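Ullier Twin-Arm Bench, Club Edition

Sold by Atasetti to schools, clubs and anyone with a spare table and a patient electrician. Two arms on one aluminum rail, with a gripper each. Lead time is usually until May, whatever the order form says.

The Strickland club practices the Lodlow Cup glassware round on theirs: stemware goes on the rack, upside down, by the foot. Plastic glasses are strongly advised. So is a second set of plastic glasses.
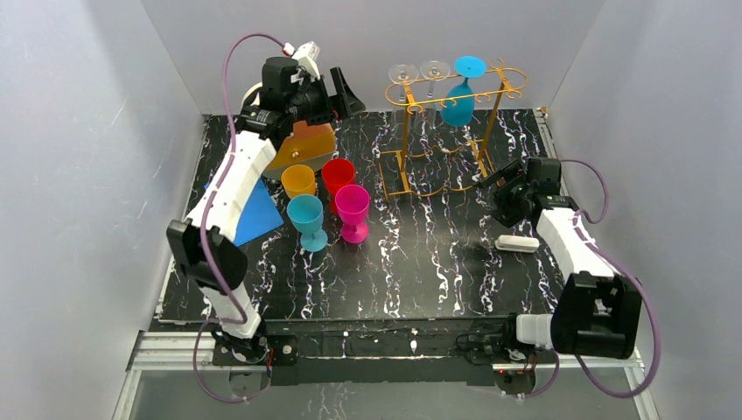 Strickland's team captain writes that the arms are fine and the students are the part that needs calibrating, and could the manual please put the homing steps before page 73.

Noted — they move up in the next printing.

Rail length: 1,000 mm
Reach per arm: 800 mm
Spare gripper pads: sold in pairs, bought in panic
Club deposit: $200, refundable if the bench comes back in one piece

Glasses and rack not included.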